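Speaker notes, cable talk
Jummai Bako
June

SLIDE 1. Title only

Wait for the door to close. Say who I am and that I run the kit store at Skusico, so I'm paid to put things away. I'm not paid to enjoy it.

Tell them early that I think most advice on tidying cables is written by people selling boxes. I've bought the boxes. We had 589 leads in the store when I started and 399 of them were in boxes with labels on, and people still came to my desk asking for a display cable.

SLIDE 2. What the boxes did

The Jaber dividers. Nice to look at for a week. Each slot takes one cable if you fold it tightly, and folding tightly is how you ruin a cable near the plug. Ask for a show of hands: who has a drawer like this at home? (Don't wait too long, the Friday crowd is slow.)

The Tralleo label printer. I've nothing against labels. I do object to a label that says "CABLE, MISC". We had 8 boxes marked that way and I wrote three of them myself.

Pause here for Bahman if he wants to defend the colour coding. He will. Give him a minute, then move on. My answer to him: colour is fine until somebody buys a blue one for a job you'd decided was red.

SLIDE 3. The zip tie

Main grumble of the talk, so slow down.

The white zip tie is what most of us reach for. It's cheap and it looks finished. I don't believe it does half of what people think. It holds the coils at one point. The rest is free to wander, and one tie near the plug doesn't make a coil. Then somebody needs the full length, goes looking for scissors, and you have a cut tie on the floor and, twice in our case, a nick in the braid.

Point at the blue one, with the tie just behind the Pixio plug, and let them look at what the loops are doing in the middle of the table. Then the black heap on the left. Ask which of the two they'd rather untangle at five o'clock. I'm not sure there's a right answer.

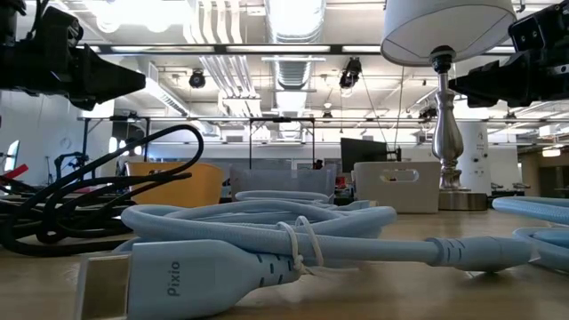
SLIDE 4. What I'd do instead

Keep this short, I'm suspicious of anyone with a system.

Hook and loop strip, two per cable, opposite sides of the coil. Big loose loops, the size the cable wants to go. Put the strip on the cable for good so it can't go missing.

Long ones hang on pegs. Short ones go in an open bin, one kind to a bin, no lid. A lid is where things get put on top.

Throw some away. The full count across both floors at Jurulska was 1292 and they couldn't name a use for a good part of it. I don't trust "it might come in handy", including when I say it.

SLIDE 5. Questions

Likely ones: does coiling over and under matter (yes for long runs, I wouldn't bother for a desk lead), and can they have our old Jaber dividers. They can. Collect from my desk before four.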